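De : Nazma Liyanage
À : liste préhension-atelier
Objet : Re: Pinces à main, laquelle garder ?
Date : septembre 2026

Bonjour à toutes et à tous,

Pardon pour le délai, j'avais promis une réponse à la rentrée et la rentrée a mangé tout le reste. Je reprends le message envoyé en août, pour celles et ceux qui ne l'ont plus sous la main :

> Bonjour la liste,
> Nous hésitons toujours entre la Flirnlow et la Hapeta pour les
> enregistrements à la main. La Flirnlow est plus légère, la Hapeta ferme
> mieux mais fatigue vite le poignet. Est-ce que quelqu'un a comparé les
> deux avec la même caméra et les mêmes objets ? Et pour les marqueurs
> sur le corps de la pince, vous les collez où ? Chez nous le suivi
> décroche dès qu'on passe devant un fond chargé.
> Merci d'avance, même pour une réponse de trois lignes.

Trois lignes, je crains que ce ne soit pas mon genre, mais je vais essayer de rester utile.

Nous avons donc passé les deux pinces sur le même poste, avec la même caméra grand angle, et surtout avec les mêmes mains (les miennes, et j'ai les poignets assez fragiles, ce qui fait de moi un bon cobaye). Chacune a fait 20 prises par objet, sur 10 objets, en alternant pour que la fatigue ne tombe pas toujours sur la même. Il y avait du rigide, du mou, du glissant, et un petit torchon plié que je déteste désormais cordialement.

Sur les objets rigides, je serais bien en peine de vous départager les deux. La Flirnlow est agréable, on l'oublie vite, et la gâchette revient bien. La Hapeta demande un effort plus franc au début de course, puis elle serre avec une régularité que j'aime beaucoup. C'est sur les tissus que l'écart se creuse : avec la Flirnlow les bouts de doigts se décalent un peu l'un par rapport à l'autre quand on pince fin, et le tissu file sur le côté. La Hapeta reste droite. J'ai repris les vis de la Flirnlow deux fois en pensant que c'était ma faute, sans changement, et si quelqu'un a trouvé une cale ou un réglage qui arrange ça, je suis très preneuse.

Pour le poignet, vous avez raison, la Hapeta pèse. J'ai fini par faire des séances plus courtes avec une vraie pause entre deux objets, et ça va. Mon collègue, qui a des mains de déménageur, ne voit pas de quoi je parle.

Côté marqueurs, nous les mettons tous les deux sur la face avant du corps, un à gauche et un à droite de l'axe, bien à plat, avec la bordure blanche entière. Ne rognez pas cette bordure ! J'avais voulu gagner un peu de place au ciseau, et j'ai perdu une matinée à chercher un défaut de caméra. Attention aussi au papier brillant, qui renvoie les néons dès qu'on incline la main. Nous imprimons sur du mat et tout le monde s'en porte mieux.

Quant au fond chargé, nous avons eu exactement le même souci, et la solution est d'une simplicité un peu vexante : un grand drap noir, tendu comme on peut. Sur un enregistrement de 1812 images, le suivi en gardait 1655 avec l'ancien fond (les étagères, les câbles, la vie). Avec le drap, sur un trajet semblable, les décrochages ont presque disparu. Je ne vous donne pas de second chiffre, je n'ai pas refait la mesure assez proprement pour m'y fier — et je préfère vous le dire tout de suite que de voir mon nombre recopié dans un rapport.

Un mot sur le contrôleur, puisque la question revenait en privé. Nous sommes passés du boîtier Ellent au Witon pour la synchronisation. Le Witon démarre plus lentement, il faut attendre que le voyant se stabilise avant de bouger la pince, mais ensuite l'horodatage ne dérive plus entre deux séances. L'Ellent reste très bien pour les démonstrations, et je le garde dans l'armoire.

Si je devais choisir demain : la Hapeta pour tout ce qui est souple ou petit, la Flirnlow pour les longues séries d'objets durs ou pour les personnes qui débutent. Nous n'avons pas essayé les doigts courts, si l'un de vous les a reçus, racontez-nous !

Je peux envoyer le gabarit de collage des marqueurs et la feuille de relevés à qui les veut, écrivez-moi directement pour ne pas encombrer tout le monde. Je mets aussi une vue prise depuis la pince, avec le drap.

Bien amicalement,
Nazma

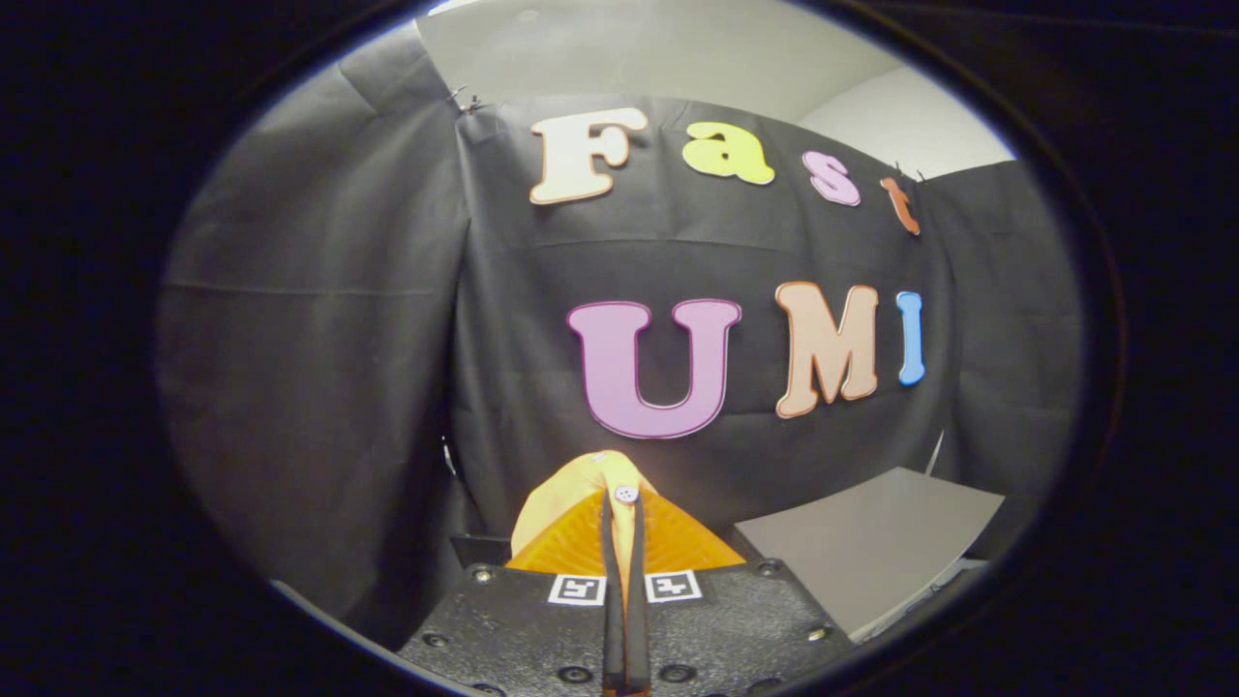 Vue depuis la pince, devant le drap noir et les lettres « Fast UMI ».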